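3.2 Household survey

Households were recruited through two apartment buildings in the Arkach district and completed a food diary in March. Of the 151 households that returned a diary, 97 also agreed to a kitchen visit. Diaries recorded where each item of fresh produce was kept after purchase and the reason it was thrown out, if it was. We did not ask for weights, which had caused many households to drop out of the earlier Tramance study.

Storage habits differed more by type of produce than by size of household. Apples and citrus were often left at room temperature, while leafy greens nearly always went into the refrigerator. Tomatoes and kiwifruit had no settled place. Respondents tended to store them wherever other fruit was already kept, and mixed storage of the kind shown in Figure 2 was common in the diaries.
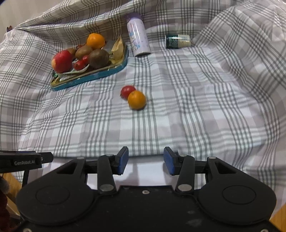
Figure 2. Mixed produce on a tray: orange, apple, kiwifruit and small tomatoes.

Mixed storage matters because apples give off ethylene as they ripen, and kiwifruit is sensitive to it even at low levels. Most respondents knew that bananas speed up ripening – few said the same of apples. Those who did know had usually learned it from a relative, and they used it on purpose to soften hard fruit.

The reasons given for discarding produce were short and hard to code. "Soft" was used for both overripe and bruised fruit, and "old" could mean either that the item looked bad or only that it had been in the house too long. Two coders worked through the entries separately and agreed on 70 percent of them at first pass. The rest were settled by discussion, and entries that stayed unclear were left out of the tables in Section 4.
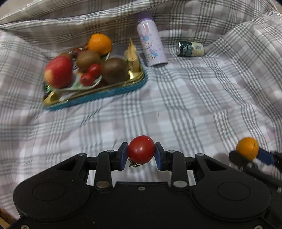 Photo: Rocío Rengifo, Kirsten Chan and Audrey-Anne Wong

3.3 Limits of the diary method

Diaries depend on one person per household, usually the one who shops. Items eaten or thrown out by others may be missing. Keeping a diary may also change behavior – several respondents wrote that they had started checking their fruit more often.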